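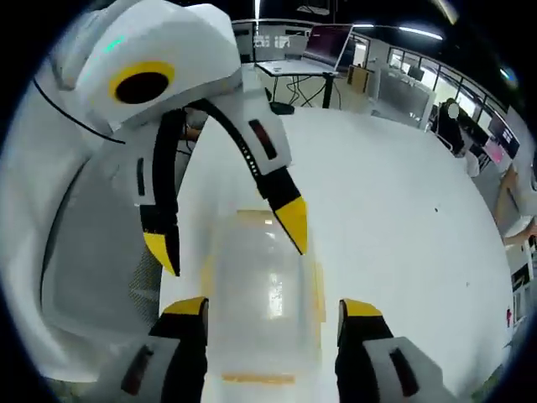
Comparing the arm gripper and the hand-held gripper on clear containers

Written by Csaba Lakatos, May 2023

Clear plastic is hard for both the cameras and the fingers, so we use it as the standard test when a new set of fingertips comes in. The steps are the same for the Koravier tips and the older Virág tips. Run both sets on the same table.

What you need
- The arm with its two-finger gripper mounted
- The hand-held gripper
- A transparent container marked with tape
- The Brilora controller software, with logging on

1. Tape the container. Put one strip around it near the base and one running up the side. Pale orange-yellow tape is fine on a white tabletop. The vertical strip lets you see afterward if the container turned in the grip.

2. Stand the container upright on the table and bring the arm over it with the fingers open, tips pointing down. Check whether the two tips hang at the same height. If one is higher, write down which one before you change anything.

3. Hold the hand-held gripper low, with one finger on each side of the base. Its camera should see the arm's fingertips and the container together. Look for bright reflections on the clear wall. If one covers the tape, turn the container a little.

4. Close the hand-held gripper, lift, hold for 3 seconds and set the container down. Back away before you move the arm.

5. Repeat the lift with the arm at the same closing width. Start at low force and go up one step at a time until the container stays put. Stop if the wall starts to bend.

6. Save both logs under the same trial number.

We have 242 trials with the hand-held gripper so far and 159 with the arm. Slips and turns go in separate columns. Susilo's sheet has one column for both, so split it before you paste anything in.

Wipe the tips when you change sets. Old tape glue on the pads will change the numbers.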